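Tuesday evenings at the robot club

February 18, 2025

I promised some people from my old course that I would write more often about the club, and then I did not do it for almost the whole winter. So this is a longer post, and it is mostly about our arm and what we try to teach it.

For those who are new here: I go to an evening club in Falholm, in two rooms above a bicycle shop. It is open to students and also to people like me, who finished their studies some time ago and miss having a workshop. In June there is a small competition called the Feradine Cup. Each team brings one arm and has to put objects from a table into a tray. The judges choose the objects from a list of 35, and we have the list already. This sounds like a help, but a list with 35 things on it also means 35 things to practise.

Our team has four members. We call our arm Jin, because that was the word written on the box in which we stored the first motors, and after a month it was too late to change it. Our program for recording and replaying the movements is called Primach. One of us wrote the first version as a school project, and it still has the school colours in the menu.

The way we work is simple to explain and slow to do. One person guides the arm by hand controls through the whole task, and Primach records the movements together with the pictures from the small camera at the wrist. Afterwards we train on these recordings and let Jin try alone. We have now 454 recordings. I would like to say that they are all good, but in the first weeks we did not agree on how to begin. Some of us started with the gripper high above the table and some started very near the object. Jin learned both habits and mixed them. It went down, then up again, then down, like a person who has forgotten what he came into the kitchen for.

We threw away a part of the early recordings in January. It was a long discussion. I was against it at first, as I had made many of them myself, and it is not pleasant to see two evenings of your work go into the bin. But the arm became calmer after that, and I had to admit it.

Since then we have a page of rules on the wall. The start position is always the same. The person who guides the arm does not talk during a recording. We do not correct a bad grasp by pushing the object with the side of the finger, even when it would work, and we do not touch the table between the start and the end. The last rule is the one I break most, because my hands want to help. If I see a block a little crooked, I want to put it straight, and then the recording is spoiled.

What I find most difficult is the approach. Before I joined, I thought that the closing of the fingers would be the hard moment. For a narrow upright piece of wood, the closing is easy if you arrive correctly, and nearly impossible if you arrive a few millimetres to the side. From the wrist camera you look along the gripper from behind, so the black parts of the mechanism hide the lower part of the object exactly when you would like to see it. I have learned to look at the top of the piece and at the walls of the finger bracket, and to bring these into one line before I go any further. On a good evening I do this without thinking. On a bad evening I go forward and back so many times that the others start to make tea.

The transparent objects are the second difficulty. On the pale grey table a clear piece of plastic is almost only its edges, some thin bright lines, and the table shows through the middle. Last autumn we had a strong lamp on one side and the bright lines moved every time the arm threw a shadow. Now we use softer light from the ceiling and keep the curtain closed. It is better, although Jin still sometimes decides that a clear thing is not there. I cannot be angry with it, I have put my own glasses under a book more than once.

We also had a disagreement about how tidy the table should be. One half of the team wanted only the object and the tray. The other half, and I belong to it, wanted other things nearby, because the rules of the Feradine Cup say that the judges may leave objects close together. We made a compromise, so that on each evening we do the first recordings with one object alone and the later ones with a second object behind or beside it. The yellow wooden block with the hollow top is my favourite for this, because you can see quite well from above whether it has turned.

A normal evening goes like this. We arrive at half past six and somebody starts the computer, which needs a long time. Then we check the bolts on the linkages, as they become loose from the vibration and then the fingers do not meet. After this we draw lots for who guides first. Each person makes 8 recordings and then has to stop, also when it goes well, because we noticed that the ninth is usually careless. Then we change. At nine the room must be closed, and the last person writes in the notebook what went wrong. The notebook is on paper. We tried to keep it in Primach, but with a pen people write more, and they also draw small arrows, which I can understand much faster than a sentence.

In the next weeks I want to work on slower approaches. I have the feeling that I guide too fast in the first half and then too slowly in the second, and Jin copies this exactly. Another member showed me that it helps to rest the elbow on the table, and my last recordings look smoother in the graph. I also want to try a series in which the second object lies partly behind the first, with a different distance each time. We have done this only by chance until now.

If somebody reading this also prepares for the cup, I would be glad to hear how you treat clear objects, and whether you mix single and crowded tables from the beginning or only later. My last evening was again for the block and the clear piece together, at the slower speed.
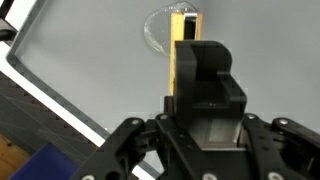 Comment from Osk_77: We are going to the cup too, and we mixed the crowded tables in from the first week. I think it cost us a month. Our arm was unsure about everything until we went back to single objects and added the others step by step, so your compromise sounds right to me. For clear plastic we had better results after we turned down the exposure on the wrist camera. Do you lock yours, or do you leave it on automatic?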